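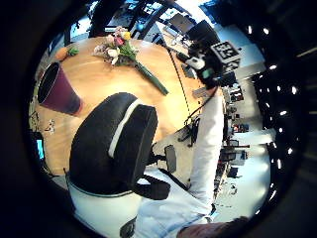

Surkness Model Railway Forum > Layouts > Exhibitions and visits

Reading time: 3 minutes

Thread: Taking a small layout on the train, is it madness?

gutine_branch
Hello all. I have been invited to bring my N gauge layout, Gutine Halt, to the open weekend at Surkness in October. I do not drive, so I must bring it by train, with one change at Tiria. The layout is in two boards, each 60 cm long, and they bolt together face to face with end plates. Packed like this it weighs 15 kilos with the fiddle yard. My question is for those who have done it: do you carry everything yourself, or do you send the boards ahead by courier and travel only with the stock?

pointrodding
Carry it. I sent a layout by courier once and the backscene came back in two pieces. The boards were not even dropped, I think, only stored on their side under something heavy.

OldFahmyLine
I disagree with the above. A good crate survives a courier. A platform change at Tiria with 15 kilos in your arms is another matter, the footbridge has many steps and the lift is at the far end. I would send the boards and carry the locos in hand luggage.

gutine_branch
Thank you both. The lift I did not know about. My connection there is 15 minutes, so maybe it is enough, maybe not.

semaphore_sue
It is enough if your first train is on time! I do that change most months and I would book the later connection, you lose an hour but you can have a coffee and breathe. Also, put wheels on it. Not the little ones from a suitcase, they are hopeless on the station paving (I ruined a pair last year), get proper trolley wheels with rubber tyres.

pointrodding
Wheels shake everything loose. On N gauge you will arrive with the signals lying in the river.

semaphore_sue
Mine has done 3 shows on wheels and I lost one lamp post. Foam under the bottom board, that is all it needs.

OldFahmyLine
One lamp post per 3 shows is acceptable. But please check the luggage rules of your train company before you go. If the package is too long for the rack, they can ask you to move it from the vestibule, and then where do you put it?

gutine_branch
I have written to them and they answered that it depends on the guard — this does not help me very much. The wheels I like. What do you use to fix the loose items, for example the coal wagons on the siding and the small figures? At home I use only a bit of tacky wax.

bogie_bolster
Take off everything that is not glued. Figures in a pill box, wagons in their own boxes. The wax goes soft in a warm carriage. And bring your own extension lead, last year in the Surkness hall my socket was on the other side of the room and there were none to borrow.

pointrodding
Agree about the lead. Also spare track pins and a second controller, if you have one.

OldFahmyLine
I still say courier. What is the value of the layout? Mine is insured for 800 when it travels, and I sleep better.

gutine_branch
Mine is not insured at all, I must look at this. For the moment I have decided: both boards on a trolley with rubber wheels, the later connection at Tiria, and the locos in my rucksack. I will make a trial trip of one stop, with the boards packed, before October. If the river is full of signals I will write it in this thread.

semaphore_sue
Good plan. Take the trial train at about five in the afternoon, then you will know how it is with a full carriage.

Recent threads
Fahmy goods shed, which stone paper?
N gauge couplings that uncouple on a curve
Surkness open weekend: list of layouts so far
Cleaning track behind a fixed backscene
Wanted: timetable for the old Tiria to Gutine line

Contact us | Forum rules | © Surkness Model Railway Forum | Back to top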